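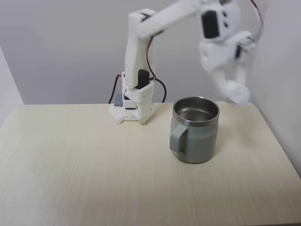
My grandmother kept her mugs on hooks, and there were always more mugs than hooks. The spare ones lived along the windowsill with pencils in them, or a bit of parsley going yellow, and I don't believe she ever threw one away. I thought of her a good deal in October, when I went to see Kekeli Asante at her pottery in Heten and spent a whole afternoon talking about very little else.

Kekeli has been making mugs for 11 years. She began with bowls, which she still says are kinder to the beginner, and moved on when a friend who ran the Brillano café asked her for 60 mugs in time for the opening. "I said yes before I'd worked out how to do a handle," she told me, laughing, and poured the tea.

Handles, then. We were on handles for the best part of an hour. She pulls hers from a carrot of clay with a wet hand, lets them stiffen a little under a cloth and fixes them on before the body gets too dry. A big hand wants room for 3 fingers and somewhere for the thumb to rest – a small hand will manage with almost anything, she says, but will complain if the mug is heavy before the tea goes in.

Then there is the rim, and people feel strongly about rims. Her Cunda shape has a thin one, turned out ever so slightly, and it is the one her customers come back for when they've dropped the first. The Jardine is thicker and rounder, a good winter mug, and it holds its heat long enough for you to answer the door and have a chat with the postman. I bought one of each (I had promised at home that I wouldn't) and carried them back on my lap wrapped in a jumper.

She showed me her notebook too, with last year's tally pencilled inside the cover: 216 mugs sold, and a separate column headed "wonky, kept". The wonky ones go home with her. Her own favourite leans to the left and has a thumbprint near the base, glazed over, that she never meant to leave there.

I have since cleared a shelf in my kitchen, moved the gravy boat to the cupboard over the fridge and put the Jardine at the front. The Cunda is beside the kettle, and I've just filled it again.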